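Foam board swap gets the Hevley workroom drawing again

9th April

I popped over to the Hevley workroom this week, mostly to return a cutting mat I'd had since March (sorry, everyone), and ended up staying for the whole afternoon. The big news, if you haven't been in lately, is that the old green baize table has finally gone and there's a sheet of white foam board in its place. I know, I know, it's a table top. But if you've ever tried to mark out a layout on baize with a bit of chalk, you'll understand why I was so pleased!

The idea came from Zarmeena Baloch, who runs the model-making evenings and has been muttering about that baize for as long as I've known her. She wanted something you could draw straight on to, prop things up on and stick a pin in, and then replace without tears when it gets tatty. "I'm fed up of taping paper down and watching it creep," she told me. "Just let people write on the table."

So that's what people have been doing. The sheet came from Benavides, the sign shop at the bottom of the hill, who had a big offcut going spare and let us have it for £12. Zarmeena and I carried it up between us in a fair bit of wind, which I wouldn't recommend. We stopped 4 times. At one point I was fairly sure we were going to end up in the canal, board and all.

What I like best is the grid. It's in pencil, done faintly so it doesn't shout at you when you're trying to look at your own work, with large squares over most of the board and a patch of much smaller ones for the fiddly stuff. Zarmeena did the big squares in one sitting with a long steel rule and a flask of tea, and then had a second go a few days later for the small ones. She says the small ones took longer than all the rest put together, and that she'd rather not discuss it.

It's picked up plenty of marks since. There are specks and scuffs all over it and I think it looks better for them — a clean work surface always makes me nervous, like a new notebook. There's a curved line drawn on it too, quite faint, which I took for a mistake at first. Zarmeena gave me a look and said it was her keep-clear line, so please don't rub it out.

The white stand has found a home on the board as well. It's the one with the flat round base and the upright pole, and it used to live behind the door where everybody kicked it. I do like having it out where I can see it. The strip of pale wood along the edge is handy too, if only to stop my pencils rolling off and vanishing under the shelf.

As for the rest of the room, well, it's still the workroom. There are cables in a tangle on the floor and a big cardboard box that has been waiting to go to the tip for weeks. The black stool is still the one to grab if you get there early. I did offer to sort the cables out while I was there, and then the kettle went on, and you can guess the rest.
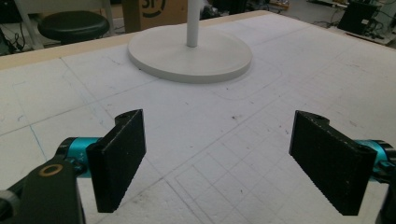
Coming up at Hevley

The model-making evenings carry on as usual, with six places at the table and a waiting list if you ask nicely. Next up is a street layout, so bring a pencil (a soft one, please, as the hard ones dig into the foam) and something to rub out with. Knives are fine as long as you put your own mat down first. I'm told the Derier lot are joining us for that one, and they usually bring cake.

Fedau, the little paper shop by the bus stop, has offered us a discount on card until the end of the month. Just say you're from the workroom when you pay.

If you've got a long ruler at home that you never use, Zarmeena would love to hear from you. Ours has a dent in it now, and I'm saying nothing about how it got there.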